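Getting started with the Prilimard hand-held gripper kit

This guide covers setting up the Prilimard kit and recording your first set of table tasks with it. It is written for people who have bought or hired the kit from Istholm and want usable recordings on the first day. You do not need a robot arm for any of it. The arm comes later, once you have recordings to train it on.

Allow one morning. Charging takes longest, so start with that.

What you need

The kit case, with the gripper, two sets of finger pads, the charger and the calibration card
A laptop with the Clusberg desktop program installed
A solid table you can walk up to from at least one long side
A few everyday objects of different shapes
A second person, if you can get one, to reset the table

The gripper will run on a part-charged battery, but the program refuses to start a session below 20 per cent. Charge it fully before the first use.

Step 1. Fit the finger pads

The pads come off for cleaning and are packed separately. Push each one onto its finger until it clicks, with the textured face turned inwards. Squeeze the handle a few times and watch the pads close. They should meet along their whole length. If they touch at the tips first, one of them is not seated. Take it off and start again.

Wipe the pads with a damp cloth before every session. Do not use spirit or kitchen spray, as both leave the rubber slippery. We spoilt a pair that way in the first week.

Step 2. Pair and calibrate

Switch the gripper on and open Clusberg. Choose Devices, then Add, and wait for the serial number to show. It matches the label inside the case lid. If nothing appears, unplug the charger. The gripper will not pair while charging, a point the printed manual leaves until page 23.

Lay the calibration card flat and hold the gripper over it. Move it slowly from side to side until the bar on the laptop is full. Then open and close the fingers fully, twice. The program stores the result, and you only need to repeat this after changing pads or dropping the unit.

Step 3. Choose the table and the objects

Any table of normal height will do. Ghada Shboul, who wrote the task sheets supplied with the kit, suggests using a room people really use. Chairs, passers-by and a bit of clutter in the background all help later on, when the robot has to work somewhere other than your test bench. Polished stone is fine too, though strong ceiling lights will show up in it. Record one short test and look at it before you go on.

For objects, begin with things that keep their shape. Plates are harder than they look, so get used to them early. Hold a plate by the rim, come in square to it and close the fingers gently. A round vegetable is a good partner for it because it gives the robot a different shape to deal with on the same table.

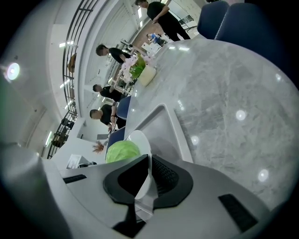
Step 4. Record the first task

Open task sheet 2 in the program, which is a plain pick and place. Press the button on the handle once to start and once more to stop. Between the two presses:

Begin with the fingers open and the gripper well clear of the object
Move at the speed you would use when laying a table
Close, lift, carry, lower and let go
Draw back before you press the button

Keep your free hand out of the way. If you fumble, finish the movement anyway and mark the recording as a miss in the list. Misses are kept in their own folder and can be used or thrown out later.

Change something between recordings. Turn the object, shift it along the table or start from the other side. A batch of 100 good recordings is what Istholm asks for on one task, and with someone resetting the table this is easier than it sounds. Rest your wrist when it starts to ache. The unit is light in the first minutes and less so by lunchtime.

Step 5. Check and upload

Go to Review and play a handful of recordings from the start, middle and end of the batch. Look for:

Fingers that close on nothing
An arm or sleeve across the view
A recording that carries on long after the object was let go

Trim or delete these, then press Upload. Large batches are slow on office wireless, so use a cable if you have one.

Common problems

The handle button flashes red. Storage is full. Upload or move the old sessions to the laptop.

Tracking is lost partway through. This mostly happens when the gripper is swung quickly or pointed at a blank wall. Slow down, and turn it towards the table.

The plate slips. Clean the pads first. If that does not cure it, fit the softer pair from the case.

Is the kit worth hiring?

We had ours on hire in May and would do so again for table work. The recording side is easy to learn - Krishnamoorthy Salian picked it up from the task sheets alone - and the review screen is clear. Against that, the case is bulky and spare pads have to be ordered directly from Istholm. We also tried the Oláh kit, which is lighter but needs markers stuck around the room before each session. If you move between rooms, the Prilimard saves that work.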